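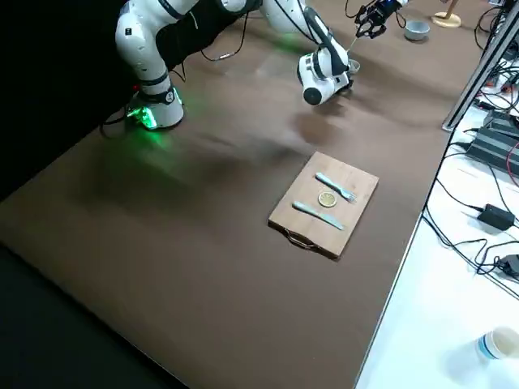
The Grasadano table is the two-arm robot bench at Horobets Workshop in Esham, built by members in the back half of the electronics room and open to anyone who has done the induction. It is meant for slow tabletop work: picking, placing, sorting, laying things out, handing an object from one arm to the other. The arms work over a brown-covered top, and power bricks and control gear live on the white table next to it, on the far side of the metal post. Please keep it that way. The base light on the white arm shows green along its lower edge and throws a fair bit of colour onto the cover, so set your camera exposure with the arm powered up and not before.

Status: available, members only
Induction: required, 2 hours
Booking: up to 8 hours per member per week
Cost of the build to date: $1,562, not counting the arms, which are on long-term loan from a member
Page last updated: 2021-09-18

What is on the bench

Two arms, each with its own controller and emergency stop
Two-finger grippers, with Zevusar pads fitted
Wrist camera and one fixed camera
Wooden cutting board with a loop handle
Toy food, plastic cutlery and grey bowls
Bench computer with the shared login

Laptops are welcome but they connect through the bench computer. Do not plug directly into a controller.

Grippers and pads
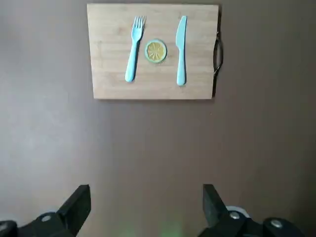

Zevusar pads went on after the original fingers proved too slick for anything thinner than a marker. They are a straight swap and come off with the small hex driver kept in the drawer. They wear at the slanted tip first, so look there before you start a session. Cutlery is the usual test after a pad change, and the pale blue fork and knife either side of the lemon slice make a good layout for it, with the slice sitting in the gap between the two. Check the round screw heads on the finger housings at the same time. Snug is enough. The thread inserts are brass in a printed part and they will pull out if you lean on them.

Spare pads are in the drawer under the bench computer. Write your name and the date on the sheet when you take a set. If you take the last set, email Dörte Eichhorn, who orders them.

Settings that work

Start with the speed limit at the bench default. It can be raised in the config file, but only with both arms parked at opposite ends and the shared zone turned off. The shared zone is the strip in the middle of the table where either arm is allowed to reach. When it is on, the second arm waits until the first reports clear, and this makes some programs look as though they have hung. Give it a moment before you hit the stop.

For flat items such as cutlery, approach from directly above and close slowly. The default grip force is fine for the plastic set and the bowls. Drop it for foam or anything printed with thin walls. Going lower than the marked minimum gives odd readings from the finger encoders and is not worth the trouble.

The wrist camera needs to be recalibrated if the gripper has been off for any reason. The routine is in the Calibration folder and the printed target is taped inside the cupboard door.

Known faults

The fixed camera sometimes drops out on a cold start. Unplug it, count to five and plug it back in.

The cover creeps toward the wall over a long session. Pull it square and re-clamp it before running a saved program, or every pick will be a little off.

One of the power adapters buzzes. It has been tested and is safe to use. A replacement is planned for November.

Before you leave

Park both arms using the Park program, then power down from the bench computer – not at the wall. Return the loose pieces to their tub and wipe the board if you have used tape on it. Coil any cable you brought. Cups and food stay off both tables, the white one included.

Booking and induction

Book through the members' calendar under Grasadano. Inductions run on request and cover the stops, the shared zone, the Park program and a simple pick and place that you write yourself. Members under 16 need an inducted adult on the same booking.

The drawings for the table, the clamp brackets and the camera mount are in the shared folder and can be copied for your own build at home. If you change something and it works better, send the file to Dörte so it can go in with the rest.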